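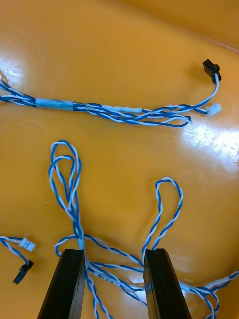 # Wire harness

A **wire harness** (also called a wiring loom, or just "the loom" where I learned it) is a set of wires grouped together so they can go into a machine as one piece. The wires get bound with tape, ties, sleeving or heat-shrink, and the ends get plugs or terminals. If you've ever opened up a washing machine or a car door and found a bundle of wires heading off in five directions, you've met one.

I've been building small ones for 18 years, so this article leans toward the bench side of things. Cuiping Lu has kindly promised to write up automotive looms on a separate page (they're a whole world of their own!).

## Parts

Most harnesses I see have a **trunk**, where all the wires run together, and **branches**, where a few of them split off toward wherever they're going. The spot where a branch leaves is the **breakout**, and it usually gets a wrap of tape or a bit of sleeving so the split doesn't creep down the trunk over time.

At the ends you'll find:

- **Connector housings**, the little plastic blocks that hold the metal contacts. White and black are the colors I run into most.
- **Spade terminals**, flat push-on ends, bare or insulated. They come off easily for repairs, sometimes a bit too easily.
- **Bare or tinned ends**, meant for a screw terminal block.

## Twisted pairs

Two insulated wires spiraled around each other make a *twisted pair*. Twisting helps cancel out electrical noise picked up along the way, and it also makes the wires a lot nicer to handle. Blue with white is a common pairing, and you'll see yellow with green too. Please don't read too much into the colors, though. Green and yellow stripes on a single wire mean protective earth in plenty of countries, but a yellow wire twisted with a green one can mean anything the designer liked that day. Check the drawing! 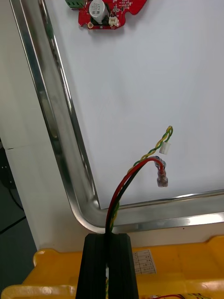
Power leads are often left untwisted next to the signal pairs. Red and black is the classic combination for positive and negative DC, and again, it's a habit people follow, so I still put a meter on them before connecting anything with a big capacitor on the board.

## Building one by hand

The traditional way is a **form board**, a full-size drawing fixed to a sheet of wood with pegs at the bends. You lay each wire along its route, bind the trunk, then the branches, and fit whatever housings couldn't go on earlier. My first job was a run of 700 looms for a Gronetti ticket printer, and by the end I could do one in 30 minutes with the radio on.

Heat-shrink has to be slid on *before* the connector. I have forgotten this more times than I'd like to put in an encyclopedia.

## Storage

Finished harnesses love to tangle, especially ones with long twisted branches. I coil each one loosely, put a soft tie around the middle and lay them flat in a shallow tray. Hanging works as well if the trunk is stiff enough.

## See also

- Crimping
- Heat-shrink tubing
- Terminal block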